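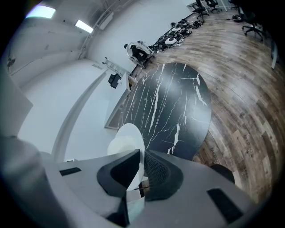
Guadalupe Robles told the Toltodside water hearing that metering every second building would leave the oldest part of the network unmeasured, and asked that the pipes laid in 1901 be done first.

The utility, Praltinden, has applied to replace 789 mechanical water meters with ultrasonic units. The new meters have no moving parts and record flow at 15-minute intervals. Readings are sent by radio to four collectors, one of them on the Ostitz pumping station.

Under the draft schedule, 301 meters would be changed before the end of December. The rest would follow once the billing software has been tested against manual readings — a step the utility left out of its first application.

Robles also asked for night flow figures by street. Praltinden said it could supply them for the Beneš Street zone only, as the other zones share a supply main.

Written submissions close 10/16/19.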